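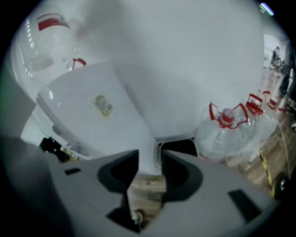 **Figure 4.** Clear plastic water jugs with red handles, lined up along the floor, with another large bottle lying at an angle on the left.

## 4.2 Where the jugs live

I went into this study thinking I'd be writing about drinking water. I ended up with a notebook full of floor plans, because the first thing people wanted to talk to me about was where on earth to put the jugs! So this section is about storage, and I'll leave taste and cost for 4.3.

A quick reminder of who we're talking about. The sample is 50 households on the Branero side of town, all of them buying or refilling at least part of their drinking water in large plastic jugs. I did the home visits myself in July, and Naveed Pirzada went through the interview notes separately so that I wasn't the only one deciding what counted as a "storage spot." We disagreed more than I'd expected (a hallway that opens straight into a kitchen is a hallway to me and a kitchen to him), and where we couldn't settle it we kept both codes.

The most common arrangement by far was what I've been calling the floor row. Jugs stand one behind the other on the floor, usually against something, and the row gets longer or shorter depending on the week. Figure 4 shows a row like this, with the handles up and the cap on the nearest one easy to reach. I like this picture because it gets across how much floor a few jugs take up. Two people told me they'd stopped opening a cupboard door all the way after they started buying water like this, and one had given up on the cupboard altogether and moved the baking trays to the bedroom.

People were pretty clear on why they chose the floor. Jugs are heavy, shelves sag, and lifting one down from shoulder height is something you do once and then think better of. Ionuț Bălan, who let me follow him through a whole refill trip from Sonditz and back, put it this way: "I carry it up the stairs. After that it can stay where I drop it." He did move it later, with his foot, while talking to me about something else.

The handle turned out to matter a lot more than I'd planned for. My interview guide had one question on it, tucked in near the end, and after the first few visits I moved it to the front. People pick jugs by the handle, they line them up by the handle, and they get really annoyed when it comes loose. A looped handle over the neck, like the one on the nearest jug in Figure 4, was the type most people said they preferred for stairs. The complaint was that it pinches on a long walk, and several households kept an old sock or a strip of towel to wrap around it (I now do this too).

Then there are the strays. In lots of homes there was a main row plus a bottle or two somewhere else, on its side, behind a door, under a table. I started off coding these as "overflow," and Naveed talked me out of it. When we went back over the notes, people used these bottles for different things: one was only for the plants, one was waiting to go back for a refill, one had a cap nobody trusted. The bottle lying at a tilt in Figure 4 would be a stray in our coding, though I wouldn't want to guess at its job from a photo. We coded purpose only when somebody in the home told us what it was.

Rotation was messier. I'd hoped to find a neat system, oldest to the front, new ones to the back, the way a store does it. A few people did that. The Bratu household had it down to a routine, with a dot of nail polish on the cap of whichever jug came next. Most people just took the one closest to hand, so the jug at the far end could sit for a good long while. Stella, the older of two sisters sharing a ground-floor apartment, laughed when I asked about it and said the back one was "for emergencies," then couldn't remember when she'd bought it.

One limit I should own up to. My visits ran to 30 minutes each, and every one of them was arranged ahead of time, so I'm sure some tidying went on before I rang the bell. Rows may well look straighter in my notes than they do on a normal morning. I asked people to leave things as they were, and a couple of them told me cheerfully that they hadn't. The follow-up diaries in 4.4 help a bit here, as people filled those in without me standing in the kitchen.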